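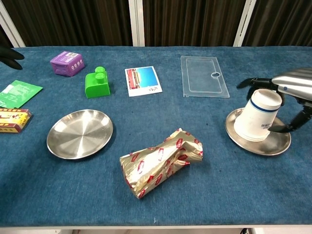
Photo: Dorin Dobre / Nirkard tabletop objects set

Nirkard Tabletop Objects - README

Contents

Nirkard is a collection of tabletop photos showing small household things on a carpeted table. It covers packaging, tableware, paper goods and a few odds and ends. The current release has 2,000 photos and an object list with 39 entries. The photos were made in Tallville in October.

Object groups

Tableware: round stainless steel plates, paper cups. Cups may stand upright or upside down. An upside-down cup on a plate is listed as two objects.

Packaging: cardboard boxes, foil packages, foil sachets. The purple box with the white label panel is "box_purple". The gold foil package with the red logos is "foil_gold", and it keeps that name when crumpled or twisted. The green sachet with white printing is "sachet_green".

Printed matter: postcards. The one with the red building is "card_red_building".

Other: toy blocks, clear acrylic panels. The green L-shaped block is "block_L_green". The acrylic panel has a small notch in one edge - use that to tell which way it is turned.

Table and background

The tabletop is covered in blue carpet. Behind it is a dark brown pleated curtain with white posts. Please don't crop out the curtain if you redistribute the photos, as the layout notes refer to the posts.

Labels

Each photo has a plain text file with one object per line: name, group, position on the table (left, center, right, and front or back). Objects only partly in view are labeled if the group is clear. Text on packaging is not transcribed, in Chinese or any other language.

Known problems

Plate rims and foil pick up bright highlights, and outlines there are less exact. The clear panel was missed in 130 label files in the first release. Hywel Ruddock corrected all but 19 of them. The rest are listed in panel_todo.txt.

Related sets

Idari uses the same label format for kitchen drawers. Avram is older and has no position field.

Corrections

Send the photo number and the line you want changed to Dorin Dobre. Fixes go in on Friday.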